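Ticket: entrance music cuts out on Jameo arena playback
Opened August 7, 2021 - Status: pending

Wrestler themes stop after seven seconds when the walk-on cue is fired from the Ostura desk. Crowd bed keeps playing. Same cue fired locally plays to the end.

Replaced the cable to the desk. No change. Reloaded the show file - no change.

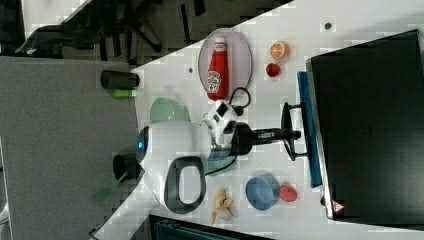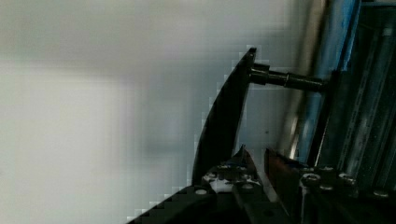

Fade time on the theme bus was set to 2000 ms with auto-duck on. Turned auto-duck off and fired the Dudás theme 2 times. Full length both times. Leave open until the Trernside card has run.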